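Notebook, ethylene and ripening, June

Start 9:45. Purpose: find out whether the Dallinell absorber sachets slow softening in mixed fruit held at room temperature, or whether we have been paying for colored beads.

Stock is from the Lubis stall. Mango, orange, lemon, green apple. Citrus is there as a low emitter; I expect little from it either way. Apple and mango do most of the gassing. Fruit for the open control stays in the white scalloped bowl, no sachet, no cover.

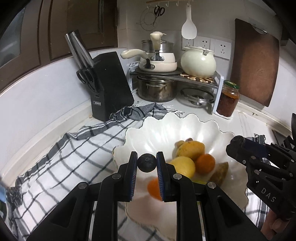
Setup

Boxes are Plorkier, 40 L, lid gasket intact. Box A has 2 sachets, Box B has none. Sensor reads ppb through the side port. Zeroed against outside air before loading. Drift at zero was acceptable after the second purge; the first purge was too short and I discarded it.

Firmness by penetrometer, 8 mm tip, peel removed at the test spot. Test spots go on opposite cheeks. Do not retest a bruised cheek. Mass on the small balance, tared with the paper cup.

Checked cloth is down on the counter to stop fruit rolling during sorting.

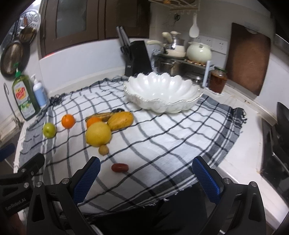
The penetrometer sticks slightly on the return stroke and needs to be brought back to zero by hand each time, otherwise the next reading comes out high. Last month's apple figures were probably affected. I have marked them in the old book and will not use them in the comparison.

Readings

Box B peaked at 945 ppb before venting. Box A stayed well under that but was still climbing at the last check, so the sachets may only be delaying the curve. Vent both boxes on the same schedule from now on. Apples go in last, stem up, after the citrus has been weighed.

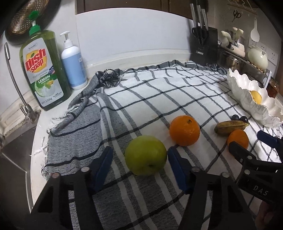

Hafiz Siregar: Box A climbing could be the gasket and not the sachets. Swap the lids and run it again before ordering more from Dutport. Also log the room temperature, it is missing from both pages.

Lids swapped 4:20 pm. Thermometer now taped beside the port. Next reading first thing tomorrow, before venting.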